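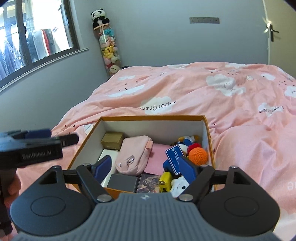 Akance (2-disc set) - is the long cut worth it?

marl_tooth
Finally got hold of the Schnyder disc over the weekend. It runs 48 minutes longer than the version that played in theaters. Most of the extra time is in Curnport before the flood, with the ferry crew sitting around and talking. I liked it. The short version gets to the water so fast that I never cared who drowned.

pell540
I didn't like it. The ferry stuff repeats itself, and the brother's speech in the boathouse kills the tension. Fankhauser cut it for a reason.

marl_tooth
Did he, though? I thought the distributor made him cut it.

pell540
In the commentary he says it was his call. Disc two, right after the church scene.

Osric B
Cyrill Fankhauser says a lot of things on commentaries. On the one for Merkstead he says he never wanted a sequel, and then he made Akance four years later with half the same cast.

pell540
It isn't a sequel. Same town, different people.

Osric B
The sheriff is in both.

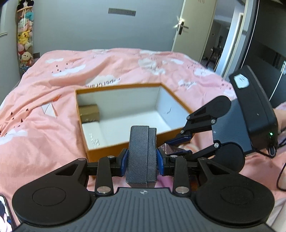
hollis_v
I saw the theatrical cut twice and the long one once, on Sunday. The creature works better in the long cut, mostly due to the dock scene, where you get seven shots of it and none of them show the head. You just see the arms come up on both sides and close on the guy. Think of the two blue finger pads in the photo with that gray block clamped upright between them, and make it bigger and slower. The theatrical cut shows the face right away and it looks like rubber.

marl_tooth
Yes, the dock scene is the main reason to buy it.

pell540
I'll give you the dock scene. I still think the other 40-some minutes could go.

dunlin
Does the set have subtitles on the long cut? My copy of Merkstead only had them on the short one.

hollis_v
English on both. The commentary has none.

dunlin
Thanks, ordering it.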